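Kurerell Hall tenants' mtg – May, started 7:10 pm

Zhiqiang Yu chairing. Last minutes ok, one fix: boiler quote was from Gruber, not Vasano.

Parking. 76 spaces, 301 permits out. Most never used but they still block new ones. Agreed to cancel anything not renewed by end of month. Letter to go out first, Zhiqiang to draft.
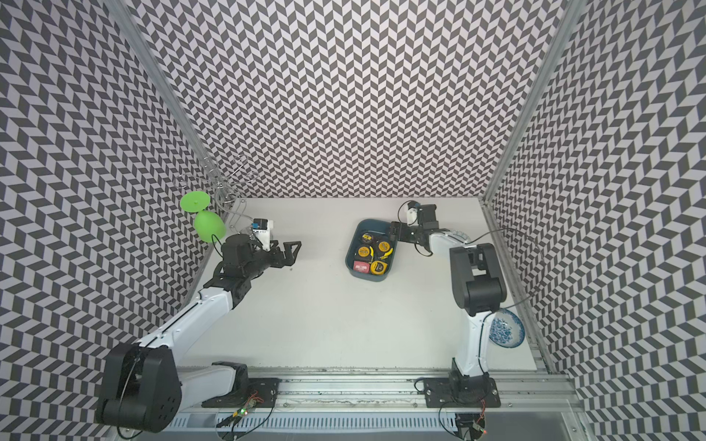

Gutters. Akura want $2,000 for the north side, Vasano $600 less but can't start til fall. Long discusion. Went with Akura – the leak over stairwell B won't wait.

Bike room: key code to change, new one by email only, not on the notice board agian.

AOB. Noise after 10 pm, same units as before. Second warning to be sent. Recycling pickup moved to mornings, bins out the night before pls.

Closed 8:25.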